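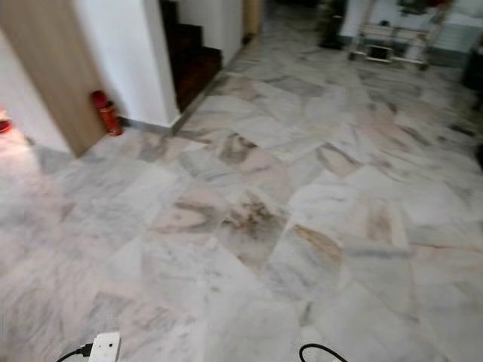

Mehrangiz Asadi writes that her Borusero router has stopped finding updates, that the maker's support page now lists it as "legacy", and that Trundby, her broadband supplier, will only say the line is working normally. Does she have to replace it?

Probably, but there are checks to make first.

By Cheng-en Yip
January
Last updated: January, 4.17 pm
17 comments | 300 shares

Find the exact model

Router makers reuse names. The name on the front of the case may cover several hardware versions, each with its own support dates. Look at the label on the underside or back and write down the full model number, including any "v" or "rev" suffix. Search the maker's support page for that string and nothing shorter. A firmware file for the wrong version can leave the router unable to start.

Read the support status

"End of sale" means the maker no longer ships the product. Security fixes may continue for years. "End of support" or "end of life" means the fixes have stopped or will stop on the date given. "Legacy" has no agreed meaning, so look for the date of the last firmware release and compare it with the version shown on the router's own status page.

The automatic update check is not reliable evidence either way. Some routers report "up to date" when the update server has been switched off. If the support page offers a newer file than the one installed, download it over a wired connection, save the current settings to a file, and install it by hand. Leave the power alone until the login page comes back.

If the router came from your supplier

Supplied routers usually run the supplier's own firmware and the maker's files won't install. Ask the supplier two things in writing: whether the model still receives security updates, and until when. "The line is fine" answers neither. Ask for the message to be passed to the technical desk and keep the reference number.

Settings to change meanwhile

— Turn off remote management. It is often under Administration or System, sometimes called "web access from WAN".
— Turn off UPnP. A games console may complain; add a port rule for it if so.
— Turn off WPS, including the push-button kind.
— Set Wi-Fi security to WPA2 or WPA3. If WPA is the best on offer, replace the router now.
— Change the admin password. It is separate from the Wi-Fi password, and on older models it may still be the one printed in the manual.
— Put cameras, plugs and televisions on the guest network.

None of these repairs a fault in the firmware. They reduce the number of ways to reach it.

Replacing it

Check the connection type before buying. A router with an Ethernet WAN port will not plug directly into a phone-line broadband socket unless you also have a separate modem. Look for a published support end date; if the maker won't give one, choose another maker. I paid over 300 for a Cledesex model with more aerials than the flat needed and would not do so again.

Give the new router the same network name and Wi-Fi password as the old one and most devices will rejoin without attention. Devices that understand only WPA2 may need the mixed WPA2/WPA3 setting. Some smart plugs see only the 2.4 GHz band, and it helps to switch 5 GHz off while they are being set up.

Before the old router leaves the house, hold the reset button with the power on until the lights change, then log in to confirm the defaults are back. It holds your broadband login and Wi-Fi key until then. Take it to a small electricals collection point and put its power supply in with it.

2 corrections: Lok-yiu Shek pointed out that the guest network on some older Borusero models does not isolate devices unless "AP isolation" is also ticked. The WPS line originally omitted the push-button kind.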